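Bench notebook - Numow cell, two-arm station
December 5, 2025
Entry by Stijn Geerts. Read by: Phong Trình, Guadalupe Ledesma

Subject: right arm protective stops inside the holder, and one unexpected restart

Continuing from the handover note. The right arm stopped again this morning on the retract move out of the white holder. Same fault as before: protective stop, torque deviation on joint 5, arm halted with the gripper still between the side walls. Left arm held position as it should. No damage to the fingers or the pads. The holder had not shifted against its pencil marks.

The second matter is worse and I am writing it down first so it does not get lost in the torque discussion. After the stop was acknowledged on the pendant, the right arm resumed the retract without a separate start command. It moved 3 mm before I released the enable switch. Slow speed, hands clear, nothing touched. But an acknowledge must never produce motion, and in this cell it did. Nobody runs the station in automatic until this is closed. Tag is on the main switch and Gerrit has the key.

Restart fault

Gerrit and I went through the supervisor program. The acknowledge handler clears the fault flag and then returns to whichever state called it. In the version Villanueva delivered, the calling state was always "idle", so returning there was harmless. In June we added the paired routine, where one arm waits in the holder while the other works, and that routine calls the handler from inside "move". Return to "move" means the target is still loaded and the motion flag is still true. The controller does exactly what it was told.

The safety controller was not bypassed. The enable switch stopped the arm when released, and the log shows both channels opening together. The fault is in our own sequence code, in the part I wrote. Guadalupe reviewed it at the time, and neither of us tested an acknowledge in the middle of a paired move. The test sheet has no line for it. It does now.

Change made: handler clears the target, sets the motion flag false and always exits to "idle". A start from idle needs the green button on the pendant, held, with the mode selector in manual. Checked at reduced speed by forcing a stop at each of the five waypoints of the retract, right arm only. No motion after acknowledge in any of them. Left arm still to be done with the same sheet. Phong wants it repeated with someone other than me at the pendant, and he is right.

Torque deviation

Back to the original problem. What we know from the logs:

Stops occur only on the retract, never on the approach.
All of them are on joint 5, right arm.
Commanded path is the same as the approach, reversed.
Deviation builds over the last part of the move and then trips. It does not spike.

A slow build does not look like a collision. I had been assuming the gripper was catching the inside of the holder on the way out, and I spent too long shimming the holder on that theory. Ran the retract with marking paste on both inner walls. Paste was untouched afterward. Removed the shims and put the holder back to its marks.

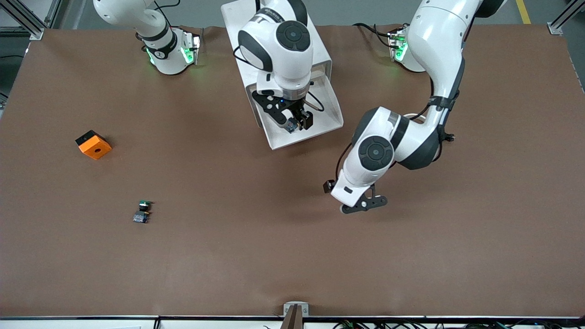
Next candidate was payload. The right arm configuration still had the mass and center of gravity from the old Hutivwood gripper. The present one is a different mass and its center sits further from the flange. With wrong payload data the controller predicts the wrong torque at the wrist, and the error depends on how the wrist is oriented. On the retract the wrist rotates as it clears the holder, and that rotation is where the deviation builds.

Why the approach does not trip is less clear. The rotation is in the opposite direction there, so friction in the joint may be masking the payload error instead of adding to it. I would like Ans to look at that before anyone repeats it as fact.

Weighed the spare gripper with its mount and entered the result. Ran the controller's own payload estimation to compare. Mass agrees. Center of gravity agrees in two axes and is off in the third by more than I like. The estimation includes the cable and the scale does not, so I would expect some difference in that direction. Used the estimated values for now.

Results with the new values, reduced speed, gripper empty: 59 retracts, no stops. Peak deviation on joint 5 is well below the trip level and flat over the rotation. Put the old values back in as a check and got a stop within the first few cycles, so the payload data is at least a large part of it.

Full speed not attempted. See tag.

Cable

The gripper cable on the right arm makes a loop beside the wrist. I have looked at it several times as a possible cause. At slow speed by hand I could not find a pose in the retract where it pulls tight. It is still a load that changes with the pose, and no single payload value will describe it. Gerrit proposes clipping it to the link above the wrist with a shorter loop. My objection is that a shorter loop could go tight in the handover pose, which reaches further than anything in the retract. Try it with the arm in freedrive first, through the full sequence, before any clip is fixed down.

Trip threshold

For the record: someone raised the joint 5 deviation limit in the right arm configuration from the default, and it was not entered in this book. The change date in the file falls between two of my own entries, so it may well have been me during the shim work. Restored to default. The 59 retracts above were run at default. Limits are not a tuning parameter, and if one has to be changed, it goes in here with a name beside it.

Logging

The event log kept by the cell PC holds 1000 lines and then overwrites. At the present verbosity that is less than one shift, and the first stops of the series are already gone. Guadalupe has set it to copy out to the Fito share on every stop, with 200 lines before and whatever follows until the next idle. Tested by pressing the emergency stop with both arms parked. File arrived, time stamps correct, both arms in it.

One oddity in that file. The left arm reports its stop one controller tick after the right. Could be the order in which the PC polls them. The hardwired circuit is common to both, so I do not think it matters, but I would like to see it on the scope before I stop thinking about it.

Open items

Acknowledge test on left arm, all waypoints, paired routine active. Pendant: Phong. Sheet: Guadalupe.
Acknowledge test repeated on right arm with Phong at the pendant.
Ans Van Dijk to comment on friction and direction of rotation, joint 5.
Freedrive check of shortened cable loop, handover pose included. Gerrit.
Check payload data on the left arm as well. It was set up on the same day as the right, so I expect the same old values.
Scope on the stop circuit, both arms.
Write to Villanueva about the handler. Their original is safe as delivered, but the comment in the code says it can be called from any state, and it cannot.

Tag stays on until the first two are signed. Gerrit Lambrechts holds the key, and if he is out it goes to Phong.

Added later, same day: left arm payload checked. Old Hutivwood values, as expected. Not corrected yet. I want one set of retracts logged with the wrong data on that side for comparison, reduced speed, manual mode, after the acknowledge tests are done and before anything is changed. File name to be entered here when it exists.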